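Bedroom doorway, simulated house, 2021-07-25 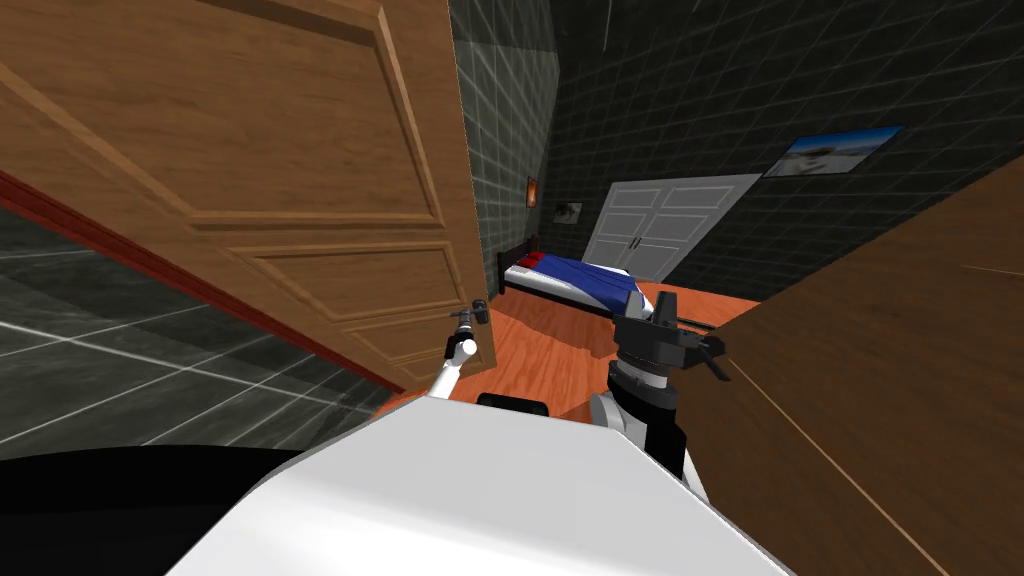 Filed under: Teleoperation / Demos

Back in the Skultlow house with the two-arm base, driving by hand through the bedroom door. I do love this one, blue blanket and all, but the doorway is a pest! My habit is to watch the right gripper and forget the left, and the left is the one beside the open door (so please, eyes left first). Goal is 200 clean demos by October and we have almost 40. I'd like slower turns on the Plamness controllers before anybody records more. Base speed stays at 2 for now.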